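Home | News | Notices | Archive | Contact

Print this page | Send by e-mail

Last updated: 24 October 2020

New long tables and serving trays for the Haston meal room

The meal room in Haston has opened again after three weeks of work. The old round tables are gone and in their place are long brown ones, ordered from the furniture maker Väisänen. The room serves 300 lunches a week, and most of them are carried away on trays to people who live near and can not come themselves.

Manaia Hoani, who leads the kitchen, asked for the long tables already in January. With the round ones, she says, the trays were always standing too near the edge, and two persons packing at the same table were in the way of each other. "Now I can put one tray in the middle and reach it from both sides," she said. "It is a simple thing but we waited for it."

The trays are also new. They are black and rectangular, and they replace the mixed collection which the kitchen had received over the years from different places. Some of the old ones did not fit on the shelves, and some could not be stacked together. The old trays are free to take for anyone who wants them. They are kept in the box by the side entrance until the end of the month.

The packing itself will be done in another order than before. The tray is put on the table first, then the cold dishes, and the warm dish is added last, just before the lid. Bread goes in a separate bag. Chiharu Oda, who plans the deliveries, hopes that this will make the morning shorter, especially on the route to Fesurley, where the drivers must leave early.
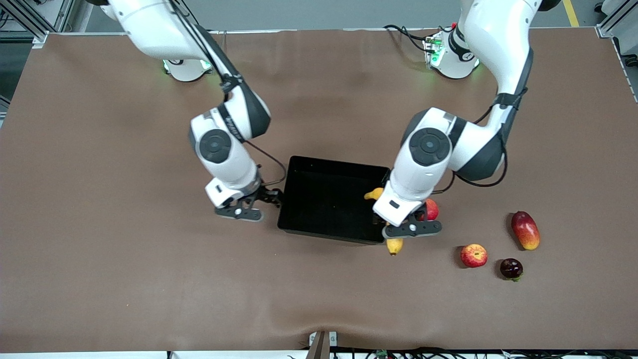 The tables should be wiped only with a damp cloth and mild soap. Hot pots must not be put directly on the surface — there are mats for this in the drawer under the window. Väisänen will come back to adjust the legs of two tables, and during that visit the room stays open as usual.

The kitchen still needs lids in the large size, and also a trolley for the Clindo side of the building, where the floor has a small step. Persons who have a trolley to give can leave a note at the counter. Lunch is served at the same hours as before the work, and the price is not changed.

Back to news | Next item | Top of page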